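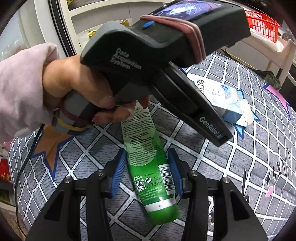

School Day at the Ballpark: December Report to the Brekke Fund

Prepared by Torunn Strömberg, program manager

Attendance
The fund paid for 948 student tickets across the season. Most went to the four weekday afternoon games, and the last of them were used at the final Friday home game. Two schools dropped out in the spring because of testing dates. Their seats went to Jidov Middle School, which had been on the waiting list.

Each game group was capped at 200 students. We kept to that at every game except the second, when a bus arrived late and around 50 students missed the first three innings. They stayed through the ninth, and the school got them home by 4:30.

Absences
Principals asked us to settle the attendance question before opening day. Game days are now recorded as field trips if the school returns the signed list 48 hours ahead. Late lists were a problem in April. Jinlong Fang moved the form to the Prokgate sign-up page in May and we have had one late list since then.

Spending
Tickets and lunches came in under budget. Buses went over, mostly from waiting time during an extra-inning game. Esent Coach Lines has agreed to a flat day rate for next season.

Still open
We owe the club a final count of chaperones. Section 100 has too few wheelchair spaces for a full group, and we have asked for a second section. The ticket office expects to answer before the new schedule is released.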